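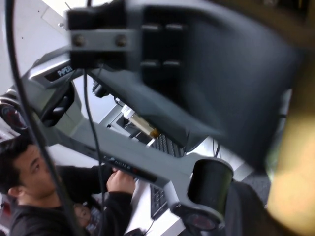 October, 4:40 in the afternoon, and the right arm decided it had somewhere to be. We were on run 76 of the brush-and-dustpan job, the one Magalhães swears a toddler could do, when Rendum (our control software, God help us) dropped its link for 2 seconds and then tried to make up the lost time all at once.

Dae-han hit the stop. The arm stopped, eventually. The log says it overshot by 185 millimeters, which doesn't sound like much until you remember where you keep your knuckles. 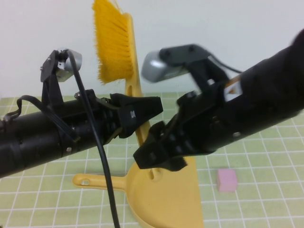
I blamed the cable. I always blame the cable. Rhonda Campbell swapped it without comment and got the same lurch, so now we're fairly sure it's the queue: old commands pile up while the link is down, then get played back at full speed. The fix is to throw them out. Cistus did this from the start, and I'm the one who talked us out of Cistus.

Speed is capped until the patch is in. Hands stay off the mat - mine included. 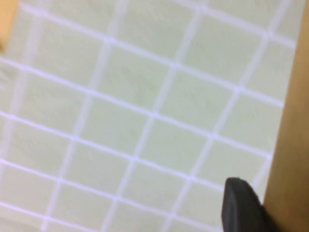
Wrist view, green mat and one black fingertip.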